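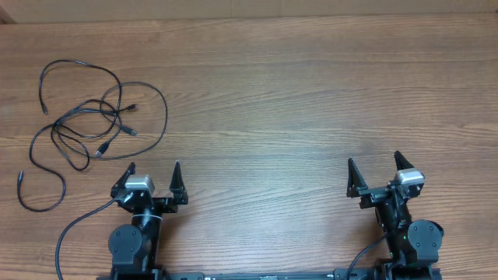

Three rails to Iltville

September 2025

The branch from Dillomby to Iltville carries two kinds of train on one set of ties. Passenger railcars run on meter gauge, with 1000 mm between the rails. Freight wagons from the main line run on standard gauge, 1435 mm. Both share one rail, and each has a second rail of its own. The engineer responsible for the track has held the post through two rounds of renewal and asked not to be named, as the operator does not normally give interviews on maintenance.

The arrangement dates from the opening of the quarry siding, when wagon loads were being transferred by hand at Dillomby. "The original line was meter gauge throughout," the engineer said. "The quarry wanted standard gauge wagons at the loading face. A separate track would have needed a second bridge over the Aser. A third rail needed longer ties and some different castings at the points, so they laid a third rail."

Sharing has a cost, and most of it falls on the common rail. Every axle on the branch passes over it, while the other two rails see only their own traffic. Head wear is measured on all three at fixed stations along the 53 km of route. "If you look only at the average, the track is in good condition," the engineer said. "If you look at the common rail in the curves above the river, you order new rail." 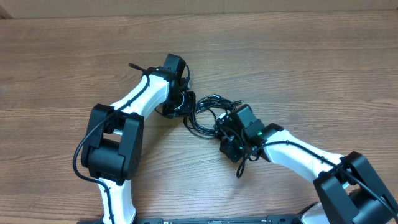 Load on the ties is the less obvious problem. A meter gauge train is not centered on a tie cut for standard gauge, so the ballast beneath it is loaded more heavily toward the common rail side, and over several years that side settles first. Asked to explain how this is detected, the engineer asked me to picture three parallel lines and went through them in turn. "Take these as the rails. The ties go across, toward you. If this end drops by a few millimeters, the freight sees a cross-level error over its full gauge. The railcar sees a smaller figure in millimeters, but it is also narrower, so the angle is the same." The tamping machine therefore has to be set up with a reference for one gauge and checked against the other.

Tamping itself is slower than on plain track. The extra rail takes up space where the tines would normally enter the ballast, and part of each tie has to be packed with hand tools. The crew plans for less than half the output of an ordinary shift.

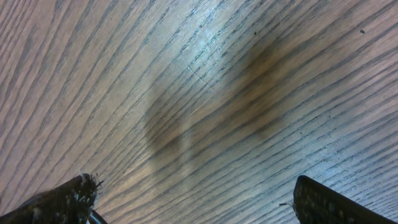
The most recent renewal covered the section between the river bridge and the Iltville yard limit. It replaced 1338 ties, all timber, with new timber of the same section. Concrete was considered and dropped. "You can buy a concrete tie with seats for three rails," the engineer said. "You cannot move the seats afterward. In the curves we widen the meter gauge slightly, by an amount that depends on the curve, and with timber I can drill where I need to drill."

The work was let to Domański, a contractor that had previously relaid the quarry siding. Possessions were taken at night, with the first railcar of the morning used as the deadline. One possession overran after a batch of baseplates was delivered with the wrong hole spacing. The engineer regards this as a drawing error on the operator's side. "The drawing showed the spacing to the rail center in one view and to the rail foot in the other. Both dimensions were correct. They had the same number of arrows on them and no label." The drawing has been reissued.

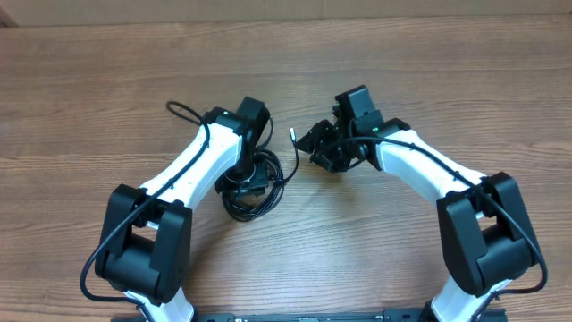

Points and crossings

Plain three-rail track is simple compared with the yard at Iltville, where the two gauges separate. The common rail changes sides there by means of a short fixed device with no moving parts. Railcars are guided across by check rails, and freight wagons pass straight through. Speed over it is restricted to walking pace.

"It is the part visitors ask about, and it gives very little trouble," the engineer said. "The trouble is in the ordinary turnouts. There is an extra crossing in each one, the gaps are at shallow angles, and a narrow wheel tread has less to stand on." Crossings are inspected on foot, and worn noses are built up by welding and ground back to profile.

Winter operation

Snow packs between the two outer rails more readily than elsewhere, and a standard plow does not clear it. The operator uses a plow blade with an added notch and inspects the yard before the first movement. Point heaters are switched on in November and left under thermostat control.

Asked whether the line would be converted to a single gauge, the engineer said that the question comes up whenever the railcars are due for overhaul. Conversion would mean new bogies and new platform edges at every stop. "The platforms cost more than the bogies. Until that changes, I will keep ordering long ties." The next section, on the Dillomby side of the bridge, is at survey stage.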